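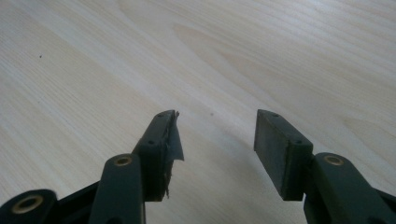
Cenumis: a word list of kitchen and baking terms

Version 2, June

Cenumis is a plain word list of the things home cooks say and write while they work: names of doughs, names of cuts, words for how hot the pan should be, and all those wonderful verbs (scald, dock, cream, prove, knock back) that look so odd on the page until you have flour up to your elbows. There are 2,407 entries in this version. The first one had 1,000, so it has grown a lot, and I'm still finding new words every time I open an old cookbook!

The list is kept by Dwight Gill. It started as a spelling file for typing up family recipes and got out of hand in the best way.

What you get

terms.csv — the list itself, one entry per row
variants.csv — other spellings, matched to the main entry by its id
sources.txt — short notes on where a term was found
CHANGES.txt — what moved, what was merged, what was dropped

Columns in terms.csv

id: a number that never changes, even if the spelling does
term: the word or phrase, lower case unless it is a proper name
kind: ingredient, tool, action, texture, measure or dish
gloss: one short sentence in everyday English
region: filled in only when the word clearly belongs somewhere
note: anything else, often blank

Files are saved as UTF-8. Please keep them that way, as the accents in crème and jalapeño are easy to lose. Spreadsheet programs also like to turn fractions into dates, so import the measure rows as text.

How terms were picked

A word goes in if I can find it in three separate places written by different people. Handwritten recipe cards count, and so do church cookbooks, which are a gold mine. The Grosden set of community cookbooks gave me most of the regional baking words, and I had a great time with it. Brand names stay out unless people use them as ordinary words.

Glosses are my own. I don't copy from dictionaries, and I try to write the way you would explain something to a friend standing next to you at the stove. Some of them are a bit long. "Ribbon stage" took me most of a Saturday and I'm still fiddling with it.

Known gaps

Fish and shellfish are thin. So are words for fermented things, apart from bread, where I may have gone overboard. Nearly everything comes from American and British sources, so Indian English and Caribbean cooking words are badly short. Entries 2 and 3 in variants.csv point to the same term and should be merged.

The kind column is sometimes a judgment call. "Roux" is marked as an ingredient, but you could argue for dish all day long.

Using it

Spell checkers, recipe search, crossword making, classroom word games — go for it. Sisar, the little recipe box program, reads terms.csv directly if you put it in the words folder and restart. For Abdelaziz you need to rename the term column to "label" first.

Sending in words

Open an issue with the word, what it means to you, and where you saw it. A line from your grandmother's notebook is perfect. Put one word in each issue, please, and check variants.csv before you post. Corrections to glosses are just as welcome as new terms, especially from anyone who knows their way around a fish counter.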